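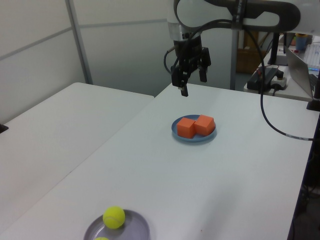
Subject: Re: [manip-chat] does anyone still bother with wrist offsets?

Hi all,

Sorry for the slow answer, I wanted to have something to show before I opened my mouth. The original question, for those who joined after September:

> Crescencio Moya wrote:
>
> We've been training on demos from one arm and running on another
> that is supposed to be the same, and success drops off a cliff as
> soon as the objects are squashy. Rigid stuff is fine. I suspect the
> tool offset but I can't prove it. Has anybody compared feeding the
> policy joint angles against feeding it gripper pose relative to the
> object? And does it matter which you use for soft things? Happy to
> be told this was all settled years ago.
>
> Crescencio

It wasn't settled as far as I can find, so we had a go at it at Drostton over the summer, and yes, I think your hunch is a good one!

What we did was pretty simple. Two plates on a white table, foam cubes on one and tennis balls on the other, and the job is to move an item from its own plate to the other one without dragging its neighbour along. The two kinds of object are a nice pair. A tennis ball gives a bit and then pushes back, and it wants to roll off if you come down to one side of it. A foam cube just lets you squeeze it, so a grasp that's a few millimetres out still looks fine right up until the lift, when the cube swings round and bumps the one next to it (this happened a LOT in the early runs, I got quite fond of the noise the operator made).

We collected 229 demonstrations by hand guiding, all on the one arm, and trained the same network twice. Version one, which we call Aleck, gets joint angles and the camera picture. Version two is Eshun, and it gets the camera picture plus the gripper pose worked out relative to whatever it's meant to pick up. Same training steps, same seed, same everything else that I could think of. Then we deliberately fiddled with the tool offset, by up to 3 mm in the sideways direction, and ran both versions again to see which one fell over first.

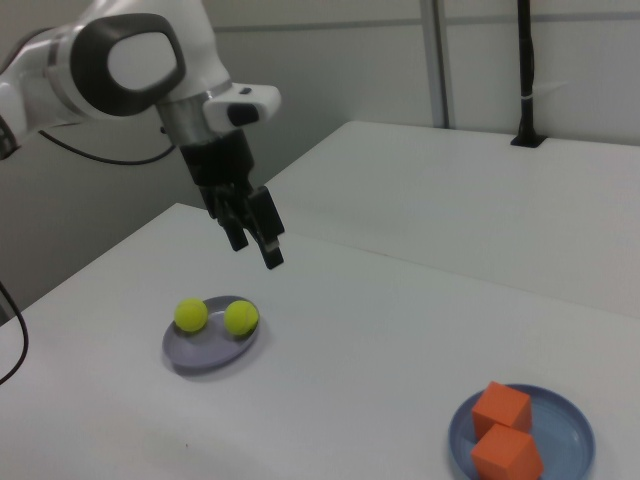 The plates get moved between trials, by the way, and turned a bit too, so neither version can get away with learning one spot on the table. We also let the objects touch each other on the plate, which I'd recommend to anyone trying this. If you space everything out politely the two versions score almost the same and you'd go home thinking there was nothing in it.

With the offset left alone, they're close. Aleck is a shade better on the balls, Eshun a shade better on the cubes, and I wouldn't bet my lunch on either difference. With the offset shifted, Aleck gets noticeably worse on the cubes and hardly changes on the balls, while Eshun holds up at about 80 per cent on both. My guess is that the ball sort of centres itself as the fingers close and forgives you, and the foam doesn't. That would fit what you're seeing, Crescencio, except that you called your rigid things fine and I haven't tested anything properly rigid yet. I've got some wooden blocks in a drawer and will try them next.

A few grumbles about our own work before somebody else gets there. It's one arm, with a pretend second arm made by changing a number in a settings file, and a real second arm will be wrong in more ways than that (backlash, finger pads worn differently, the lot). The pose estimate for the cubes is shaky when two of them are pressed together, as it sometimes decides they are one long cube and aims for the join. And the cable from the wrist has its own opinions. On a few of the long reaches I think it was tugging slightly, and I've kept those trials in, but they're flagged in the log so you can drop them if you'd like to see what that does.

Oh, and I did try mixing the two, joint angles and relative pose together. It came out worse than Eshun on its own with the shifted offset, which annoyed me. I suspect the network leans on the joint angles if you let it have them, but I've only trained that version once, so please don't quote me.

If anyone wants the logs, they're in the Cetska format that most of you already have a reader for, and there are 2,000 trials in the folder counting the shifted ones. Write to me off list and I'll send the link. What I'd really love is for someone with two real arms to run Eshun as it stands and tell me how badly it does. Crescencio, would you be up for that? I can send the weights this afternoon, and the plate positions too if you want to copy the layout.

Also, does anyone have a trick for telling two touching foam cubes apart when they're the same colour? I've been drawing lines on mine with a marker and it feels like cheating.

Cheers from Drostton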